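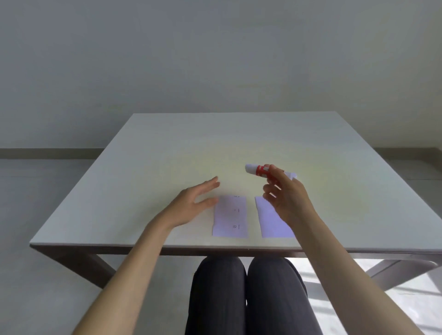
Cuvell started in a rented room over a shoe repair shop, May, no heating plan and 2 students. We teach evening classes in Czech and English for grown-ups. That's pretty much it. No exams, no grades, no app. Most people come after work, tired, some haven't sat in a class since they were kids, so we keep things plain: a square white table, room to stretch both arms out on it, a teacher close enough to hear you mumble. Groups stay small. If a group gets too big we split it, even when teh schedule hates us for it.

What we teach
Beginner Czech, second-year Czech, English for work, English for people who read it fine but freeze on the phone. Each course runs 20 weeks, 2 evenings a week. Homework is short. Vocabulary goes on paper, by hand, small sheets you can lose in a coat pocket and find again in spring. Phones in the bag please. 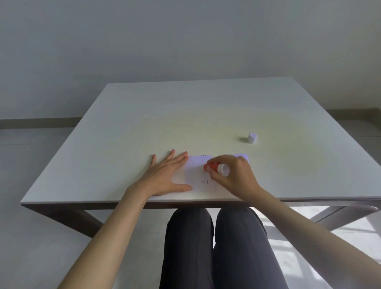

Where we are
Main rooms on Skustau, second floor, bell marked Hubáček (old tenant, we kept the bell). Conversation evenings are at Urnalier, the cafe across the courtyard, buy a drink if you can. Since October 2018 we also run a Saturday-free timetable, meaning weekdays only. Parking is bad. Tram is fine.

Joining
Write or stop by before class, we'll talk for a few minutes and place you. 36 places open each term, waiting list after that. Missed a week? Come anyway, somebody will catch you up. Course notes are free, extra copies too, just ask at teh desk. Refunds up to the second lesson, no forms to fill out. 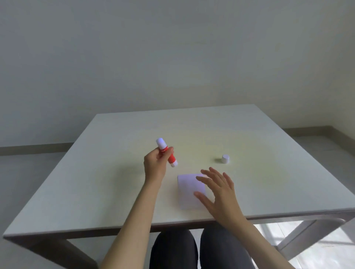 Paper notes and a red glue stick, Cuvell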